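Kestach Square Work Table in Light Wood: Review

Reviewed by Pilar Ocampo
Price paid: $196 plus shipping
In use since July

I bought the Kestach square table to use as a sorting and folding surface and, a couple of evenings a week, as a desk. It replaced a round dining table that was too low and wobbled. I paid for it myself and have had it long enough to know what I like and what I don't.
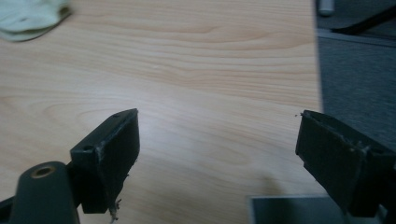
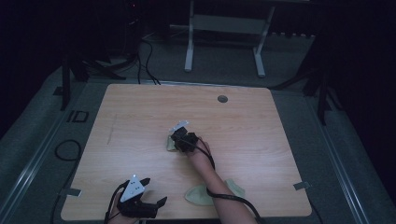 The light wood top.

Is the top big enough to work on?

It depends on how many people are using it. One person with a laptop, a notebook and a cup has room to spare, and one person folding dish towels or baby clothes is fine. Two people facing each other will bump elbows. I can't get a full bath towel flat on it without some of it going over the side.

Surface

The color is the main reason I chose it. It's pale, and it doesn't go yellow under our ceiling lights the way the old table did. Up close the grain is easy to see, with long bands and some ovals. From across the room it reads as one even color. Dark crumbs and threads show up right away, which I count as a plus when I'm cutting fabric. White thread is harder to find.

The finish has a soft sheen. If your lamp is directly overhead you will get a bright patch in the middle, and reading a glossy magazine there is annoying. I moved my lamp over to the left and it stopped bothering me.

I wipe it with a damp cloth and a drop of dish soap. Tea came off after an hour. Ballpoint took longer, and I went over it with rubbing alcohol on a rag. The instructions say not to use alcohol, so try that at your own risk.

I put felt pads under anything heavy. Before I started doing that, the foot of my sewing machine left a small scuff near the front. It hasn't gotten any worse.

The cable hole

There is one cable hole, with a round dark gray cover. I have the top turned so the hole is at the back on the right. The cover is okay. It stays put and a sleeve doesn't catch on it. I would have liked a second hole on the other side. My outlet is on the left, so the lamp cord has to cross the whole table or hang over the edge, and I let it hang.

Assembly

My neighbor Jarrah Costigan helped me carry the box up and we put it together in one evening. The top goes face down on a blanket, the legs bolt on, and then you flip it. Flipping is a two-person job. The hex key in the box is too short to get good leverage, so use your own if you have one. One of the bolts went in crooked the first time and I had to back it out and start over. After a month I tightened all of them again and they have held.

Stability

The listing gives a limit of 80 pounds. I have never been close to that. With a sewing machine running at full speed there is a little side-to-side movement, less than on the old table. Pressing down hard on a corner doesn't tip it. Our carpet is thin. On a thick one I would expect more movement.

Compared with the Prornel

I also looked at the square Prornel, which my friend Yuzhen Meng owns. Hers has a darker top and feels heavier. It also has rounded corners, which are nicer on the hip when you walk past. It cost more, and the cable hole is in the center of the back edge. If you need cords on both sides, that's a better place for it.

What I'd change

A second cable hole
A longer hex key
Better instructions for the leg bolts (step four shows the wrong side up)

Would I buy it again? At $196, yes, for folding, sewing and light desk work. For two monitors or for two people I would get the rectangular one from the same company.

Four stars out of five.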